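Subject: Re: [nosten-dev] Grasp held but pose estimate jumps during transfer
From: Shona Niven
To: nosten-dev list

On the previous thread, Darley wrote:

> We're seeing the tracked object pose flip by 90 degrees or more
> part way through a transfer, with the grasp still reported as good.
> It only happens with the paper boats. Rigid containers are fine.
> Is this the estimator or are we feeding it rubbish? We're on the
> default planner config apart from joint limits. Also, can someone
> confirm whether attach_object is meant to freeze the pose or keep
> updating it? The docs say both.

Answering the last part first. attach_object is meant to freeze the pose relative to the tool frame at the moment the grasp is confirmed. It does that only if track_while_attached is false. The default was changed to true when Lornemine asked for slip detection, and the old paragraph stayed in the docs. I'll fix the docs this week.

On the flip itself: it's the estimator, and I can reproduce it. The fit is run on a segmented depth patch and then refined against the container model. A food boat is close to symmetric end to end, and once a donut is in it the rim is the only part that constrains yaw. As soon as the finger pad covers a stretch of rim, the refinement has two minima of nearly equal cost and will take whichever one the last noisy frame favours. I logged 2462 transfer frames on our donut task and 61 had a yaw change larger than the arm could have produced between frames. All 61 were after attach, with the pad over the rim.

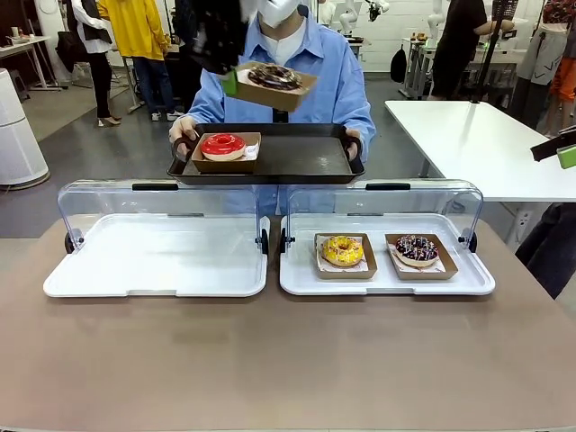

The second contributor is tilt. The model assumes the container's base is parallel to the support surface, which holds on a tray and stops holding once the boat is in the air. Paper gives under the pad, so the boat rarely hangs level even when the grasp is sound. With the prior still active, the solver explains the tilt as a rotation plus an offset and the two errors feed each other. If you plot the residual against height above the tray you'll see it climb at lift-off and stay up until release.

What I have working on a branch (shearer-attach, not merged):

1. The surface-parallel prior is dropped on attach and restored on release. It was previously dropped only when the planner entered the transit state, which is 19 frames too late on our setup.

2. Yaw hypotheses are carried as a pair and gated on the forward kinematics. A candidate that disagrees with the tool rotation by more than the gate is discarded before refinement.

3. Slip is now reported as its own signal. It no longer writes into the object pose, so the planner won't try to correct for a rotation that didn't occur.

With those three changes the same log replays with 2 jumps. Both are at release, where the pad is opening and the segmentation merges the boat with the one beside it in the display tray. I don't have a good answer for that yet. Masking by the placed-object list helps but costs a lookup per frame, and I'd like to see timings from somebody else's hardware before turning it on.

If you can't move to the branch, set track_while_attached to false and live without slip detection. You'll also want to pad the collision shape a little, as the frozen pose won't account for any sag in the paper.

Two requests. Could you send the segmentation masks along with the depth next time? I had to regenerate them, and I can't be sure mine match yours. And please check whether your planner is reading object_pose or object_pose_filtered. The filtered topic lags during fast moves, and that would look very similar from the outside.

I haven't touched the handover case, where a person is holding the serving tray and the source surface can move between detection and grasp. The static-surface assumption is baked into the pre-grasp check and needs its own thread.

Shona

--
nosten-dev mailing list
To unsubscribe, send a blank message with "unsubscribe" in the subject line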